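Wrist camera loses the DIMM slots whenever a cable moves

Noémie Hoarau
We run slot detection for memory insertion on desktop towers. The pose is fine on the bare board and drifts once wiring enters the crop.

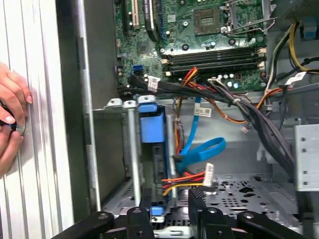 Wrist view, tower open, two memory slots below the socket.

Same model, same weights, another view:

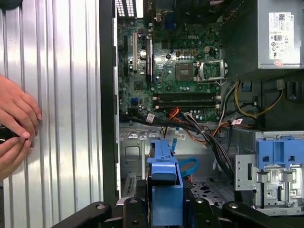

Wrist view with the Dell logo on the board.

Győző Lakatos
Stop estimating from one view. Register the board from the fixed camera, then refine at the wrist.
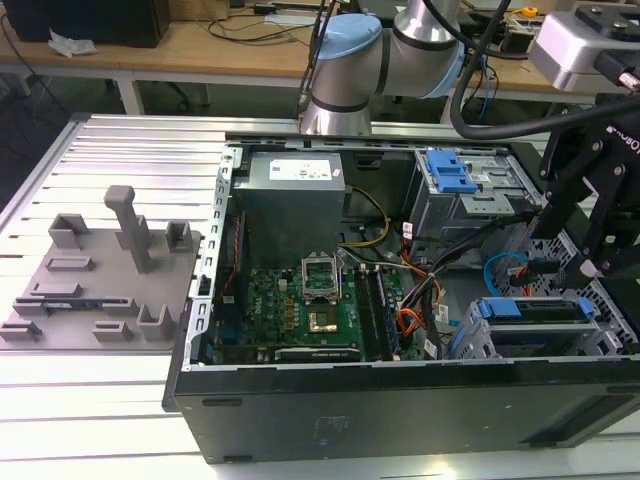
Mask the harness before the fit – we drop 22 percent of the points and the residual stays under 3 mm.

Mathis Gautier
try a lower learning rate 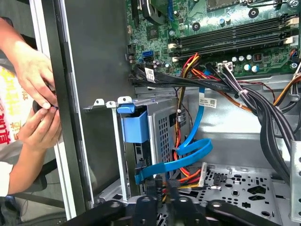

Does the mask need retraining for each case model?
Only if the harness colors change a lot. Győző's mask held over five chassis in the Vasa planner.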